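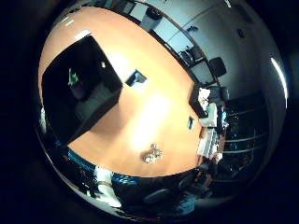 The big table before sorting, black box on the left, papers and white tray on the right.

2018-03-01

Today I started to clear the big table. It became the place where everybody puts things down when they come in, me also, and I could not find the order sheets for Sutamura two times this week. I write down what I decide so the others can follow it, or change it if they don't agree.

The black box stays on the table for now. I wanted to move it to the low shelf, but the shelf is 40 cm deep and I measured the box with its cable at 43, so the door of the cabinet would not close. If we get the deeper shelf from Trilow in May, I will try again. Until then please do not use the top as a place for small things. The green thing on top goes out of there first.

Small things on the wood: I did not want to throw away anything without asking. The white bundle near the front I put in a clear bag and wrote "from big table" on it. The small dark piece with blue and the thin teal one are in the same bag. The bag hangs on the hook by the sink. If it still hangs there at the end of the month, I will empty it.

Papers. This took most of the afternoon. I made two piles:
- Sombatkul job, all sheets, also the ones with only one line of writing
- everything else

The first pile is complete except sheet 34, which I remember having in my hand last week. The second pile has old delivery notes and the price list of Zodik, the old one. I kept the price list because the part numbers did not change, only the prices. Delivery note 712 was in there two times, I stapled both together.

The white tray: it is a good tray but it is too wide for the drawer. I propose that it stays at the right side of the table and is only for things which must leave the room the same day. Yesterday's things should not be in it. I will make a label tomorrow, the label printer has no tape now.

Wood surface: I wiped one corner with a damp cloth and then a dry one. With the lamp on, the middle reflects so strongly that I cannot see the scratches, so it is better to check from the side with the lamp off. I found one ring from a cup, it did not go away with water. Somebody told me once that a little oil helps. I will test it under the box first, where it is not seen.

Still to do:
- tape for the printer
- find sheet 34
- ask about the second key for cabinet 241
- oil test
- measure the shelf again, I did it with the short ruler and had to add

Stopped at 17:30. The left half of the table is not wiped yet.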